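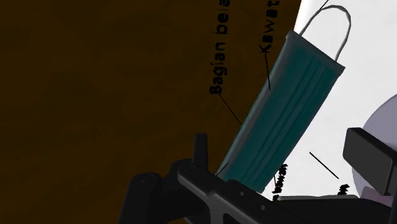 Catalogue page 7

The Nigatu Fan Box
Signed tour keepsakes from the Pevis reunion, sold by Zakex of Clekstead

Right, let me get the gushing out of the way first. I have loved Pevis since I was fourteen and taping them off the telly with my finger hovering over the button, so when Tiruwork Habte rang and asked if our little shop would like to stock the official box from the reunion tour, I said yes before she'd got to the end of the sentence. Then I had to ring her back to ask what was in it.

If you missed the whole thing (where were you?), Pevis got back together last spring for the first time since Etenesh Zeleke went off to do the soap, the cookery show and that very odd perfume advert on the horse. They played the old ballroom here in Clekstead as a warm-up, and the Nigatu tour went on from there. Etenesh cried in the second song. I cried in the first, so I was ahead of her.

The box is named after the tour and the tour is named after her gran's street. You'll find the story in the booklet, told much better than I could tell it.

What you get

A hardback booklet, mostly backstage pictures and Etenesh's own diary from the road. She moans about the catering, she misses her dog, she falls out with the drummer over a kettle and makes up with him two pages later. It's a proper diary and I read it in one go, standing up, when I should have been pricing.

A signed print. Etenesh signs in purple ink and she presses hard, so you can feel it from the back. Every print is signed by hand and they do vary — some have a kiss, some have a little star, and I can't pick one out for you, so please don't ask in the order notes.

A tour scarf in the plum and gold. It's a good long one and softer than I expected. Mine has been through the wash plenty of times and the gold has stayed put (cool wash, inside out, keep it out of the dryer).

A set list card, copied from the one taped to the stage on the Clekstead night. If you look near the bottom you'll see where "Paper Lanterns" was crossed out and then written back in. We were the only crowd that got it!

A badge. It's a badge. It's very nice.

How many there are

There were 3,000 boxes made altogether. 2,000 went on the tour itself and were gone well before the last night, and 545 of the rest have come to us. Each has its number inside the lid. We send them out in order as they come off the shelf, and when ours are gone I shan't be getting any more, however sweetly Tiruwork is asked. She looks after all the Pevis merchandise and she's already told me no twice.

Sizes and bits people ask me

The box itself is about as big as a shoebox for boots, so it won't go through a letterbox. Somebody will need to be in, or you can choose a neighbour when you order.

The print is unframed. It fits an ordinary A4 frame from anywhere, though I'd go for one with a mount because the signature runs quite close to the bottom.

Is it the same scarf Etenesh wears on the breakfast telly sofa? No, hers is an older one with a fringe. I've had that question so often that I asked, and it's her own from the very first tour and she isn't parting with it.

Can I have it gift wrapped? Yes, tick the box at the checkout. It's tissue and ribbon, and I do it myself, so allow an extra day in the run-up to a birthday or what have you.

Can I buy the booklet by itself? Sorry, no. I did try.

Ordering

Orders in before 2 pm leave the shop the same day. If you're local, choose collection and come to the side door, and do say hello if you were at the ballroom — I'm collecting people's stories from that night for the shop noticeboard and I'm short of anyone who was up in the balcony.

Returns are fine within the month as long as the print is still in its sleeve. If anything arrives bent or squashed, send me a quick note through the contact page with your box number and I'll sort it out.

Also in this section: Pevis tea towel, Pevis mug (back in April), Clekstead ballroom poster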